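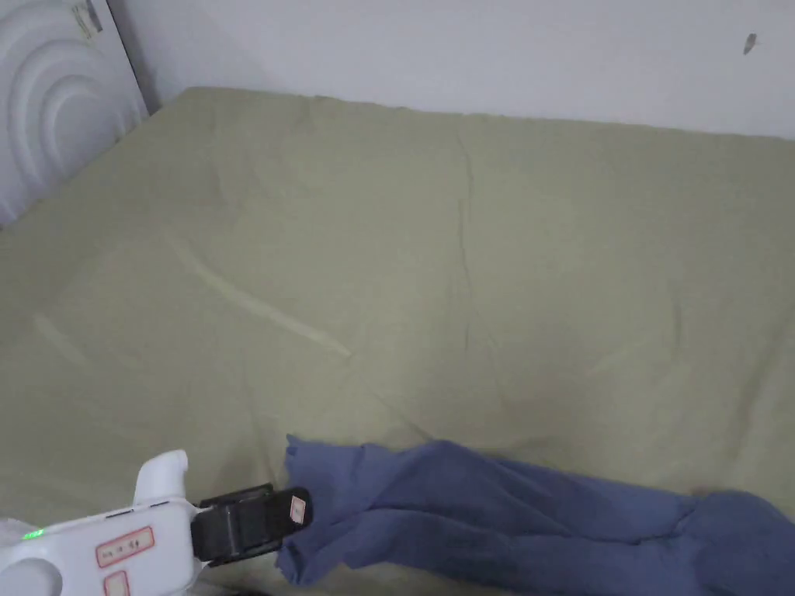
Bedroom station, blue cloth on the green sheet, gripper at the left.

Household Chore Readiness Checklist — Bedroom Station
Site: Ikgate
Task: pick up and fold one crumpled cloth on a made bed
Inspector: Khrystyna-Mariia Vasylenko
Reviewed by: Csaba Szekeres
Date: 8/6/23

Purpose of this check
The checklist covers two questions. Is the station safe for a person to work at, and is the chore anywhere near ready to hand over to a machine? Mark each line OK, Fix, or Open. Comments are required for Fix and Open.

Part A. Bed and surroundings

A1. Fitted sheet is on and covers the mattress.
OK. Creases are acceptable. Do not iron or restretch between runs. Drisano asked for a bed as people leave it, and a machine that needs a flat sheet will not be much use in a home.

A2. Headboard is stable.
Open. There is a gap between the headboard and the wall on its right side. Push on it by hand before the next session and write down whether it moves.

A3. Wall is free of marks that could be taken for an object.
Open. Grey-brown spot on the wall to the right, small red marks elsewhere. I would leave the spot. Real walls have them. The red marks should be wiped off if they come off — C.S. to decide.

A4. No loose items on the bed other than the cloth.
Fix. A dark blue card or booklet is leaning on the wall at the back of the bed. It can slide down when the sheet is pulled. Remove it or list it as part of the setup, one or the other.

A5. Floor clear on the working side, at least one full step back from the bed.
OK. Walked it before starting.

Part B. Hand-held grippers

B1. Indicator lights on.
OK. Green.

B2. Labels attached and not peeling.
OK. Replace any label with a lifted corner, as they catch on knit fabric.

B3. Jaws free of lint and thread.
OK at start. Check again at every break. The Grabner jaws we tried in April picked up enough lint to stop closing fully, and it took us far too long to notice.

B4. Operator's fingers behind the jaws at all times.
OK. Reminder given to both operators. When the two grippers come in close over one bunched cloth it is easy to reach in with a free finger to straighten a fold. Set the gripper down first.

B5. Grip weight tolerable for a full session.
Fix. Wrist is sore after long sessions. Suggest a break every 2 runs until the handle is looked at.

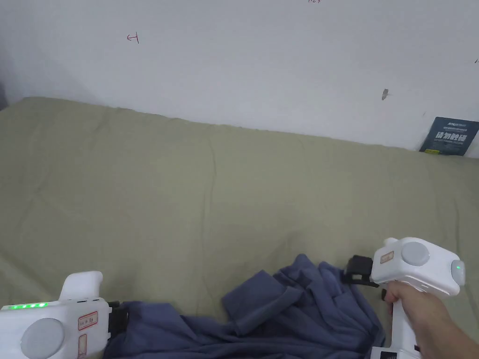 Part C. Is the chore ready for a machine?

C1. Cloth can be found on the bed without help.
OK. Blue on green is an easy case. Repeat with a cloth close to the sheet color before anyone reports this as done.

C2. Cloth can be picked up without pinching the sheet.
Open. Of 400 tries on the Erkitz arm, 167 lifted sheet along with cloth. A person feels the difference right away and lets go. The arm keeps pulling.

C3. A corner or edge can be found in a crumpled pile.
Open. This is the hard part of the job and I do not see a quick fix. People shake the thing out and look again. The arm has no good version of that yet.

C4. Finished fold is acceptable to an ordinary household.
Open. Flat towels, yes. Shirts, no. My comment from the last round stands.

C5. Safe to run with no person in the room.
Fix. Not to be tried at this station. Stop button within reach, one person watching, every run.

Reviewer comments (C.S.)
Agree on A4 and B5. On A3, wipe the red marks and leave the spot alone. On C2, I would not put the figure in front of Drisano without saying that all the tries used the same thin sheet. A heavier one may do better. The plan calls for 900 more tries, and I would split them between two sheets. C5 stays as written.

Next check: after the handle on B5 has been looked at. Bring the spare labels.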